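The quiet at bay 5

Dec 28, 2019

I work in a returns warehouse. When somebody's aunt buys a child the wrong toy, the toy comes to us, and the Saturday after Christmas is our equivalent of the Boxing Day tests, with less sunscreen. We have 50 people on the floor this week, up from 24 in November, and one robot arm, which doesn't get penalty rates and hasn't asked.

The firm bought its sorting system from Kettler and called the project Vustgate. I don't know who picks these names. It sounds like a scandal in a small European parliament. The brochure told us the arm would "free staff for higher-value tasks", and for a fortnight we all went about wondering what ours might be. I had hoped for something with a chair.

What I got was the job of standing beside it. My old work was picking: reach into a bin of mixed returns, pull out one thing, decide what it was and whether it could be sold again, send it left or right. I did it for years and was good at it, in the way you get good at peeling potatoes. Your hands know before you do. You also talk the whole time, because the work leaves your mouth free. I have heard entire divorces over a bin of returned soft toys, and given some of the advice.
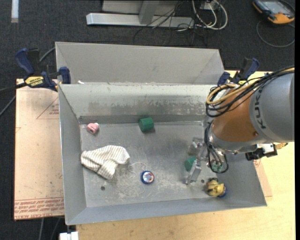 The arm is slower than me, and I say that without spite. Give it a cylinder and it has the dignity of a butler. Give it a bit of crumpled cloth, or anything with a string on it, and it can hover for so long that you start to lean forward and help with your eyebrows. But it doesn't get a sore shoulder at three in the afternoon, and I do, and the physio my shoulder has been seeing would like it on record that she is in favour of progress. I am too, most days. People who romanticise manual labour have generally done it for a weekend.

My complaint is with what we've been left holding. On an ordinary shift the screen logged 193 "assists", meaning moments when the machine gave up and a person finished the job. Each one takes a few seconds. You can't start anything else in between, or wander off, or get properly into a story about your sister-in-law. You wait to be needed, like the parent at the shallow end of the pool. At the end of a day's picking I used to be tired in the arms. Now I'm tired somewhere behind the eyes, and it's much harder to put a heat pack on.

The assists also have no place on the pay scale. Picking was a grade. Supervising is a grade, a better one, and we're told firmly that we aren't supervising. We are "supporting throughput". I asked what the difference was and was given a pamphlet.

Management does listen, in its fashion. We asked for stools and got mats. We asked whether the people on the floor could have a say in which bins go to the arm and which stay with us, given that any of us could tell you at a glance which ones will defeat it, and that request has gone up to head office, where the air is thin. Meanwhile the bins are allocated by software that has never had to untangle anything in its life.

I'd settle for a few dull things. Rotate us, so no one gets more than two hours of watching at a stretch. Pay the watching as the skilled work it plainly is. Put two people at the bay in place of one, even if the spreadsheet weeps, so there's somebody to talk to. The other site, at Ploltgate, already does this, and their machine seems to have coped with the conversation.

I'm back on at six tomorrow. There are pallets to the ceiling, mostly toys, and I've asked for a morning on the old bench by the roller door, where the bins still come to you full and you put your own hand in.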